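Household Practice, Unit 4: The Drinks Table
Handout for the Tuesday group
Tutor: Natália Correia

Please bring this with you. Last term's handout was left in the room in such numbers that I have been using the backs for shopping lists.

1. What the unit covers

Setting out, serving from and clearing a table for cold drinks. You will think you know how to do this. So did the June group, who put the lemons at one end, the knife at the other and a queue of guests in the middle.

The set reading is the chapter on side tables in Carrilho, which is short, and the chapter on glassware in Bratov, which is not. Bratov takes 40 pages to say that stemmed glasses fall over. Read the first 2 and the summary.

2. Zones

A working table has a wet end and a dry end. Cups that have just been washed belong at the wet end, with the rack. Cutting belongs on the board, and the board belongs where the person cutting can stand square to it with both elbows free. Bowls go behind, within reach but out of the way of sleeves.

Carrilho marks out zones with string. Tape is better. String moves when you lean on it, and then you have an argument about where the bowls were.

Cover the surface first. Cardboard is perfectly respectable and costs nothing. I have seen the Cerkance catalogue, and I have seen what Cerkance want for a table protector, and I would sooner have the cardboard.

3. Cups on the rack

Plastic cups are light, and a light cup on a wire rack will lie down given half a chance. For draining, turn them mouth down. A cup on its side keeps a spoonful of water in the curve and gives it to the next guest. For storage between sessions I am less strict, provided they are dry.

Pastel cups show squash stains. Pluronex powder is in the cupboard under the sink. Read the tin before you open it, please, and not afterwards, as in June.

4. Lemons

Cut one and keep the others whole until they are wanted. A sliced lemon is at its best for a very short time and most households own one that is well past it.

Use the proper kitchen knife. The yellow plastic one is for soft things and for people I haven't met yet. Both may lie on the board when not in use, handles towards you. 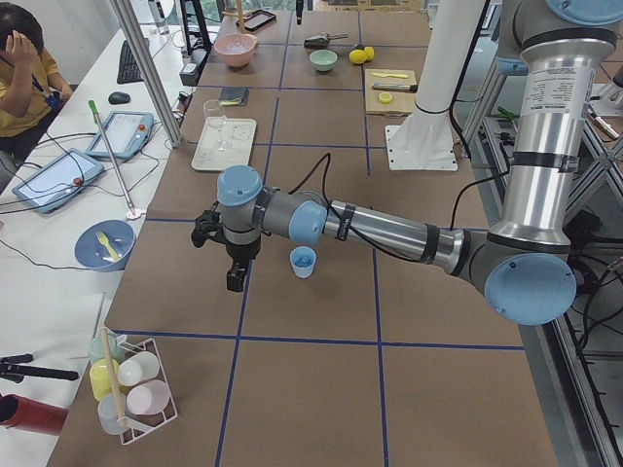

Slices should be round and even, thick enough to stay up on the rim of a glass. If yours fold over, they are garnish for the compost. Pips come out with the tip of the knife.

5. Glass

One stemmed glass on a tray is manageable. Several on a tray is Bratov's whole second section. Keep glass apart from the plastic, carry it by the tray, and put the tray down before you answer anyone.

6. Things that aren't drinks

Phones, wallets, keys. They creep on to every table I have ever laid, my own included. Celeste Brandão takes the practical on alternate weeks and is much firmer about this than I am - she has a basket.

For next time

Draw your own table from above with the zones marked. Pencil will do. Label the wet end.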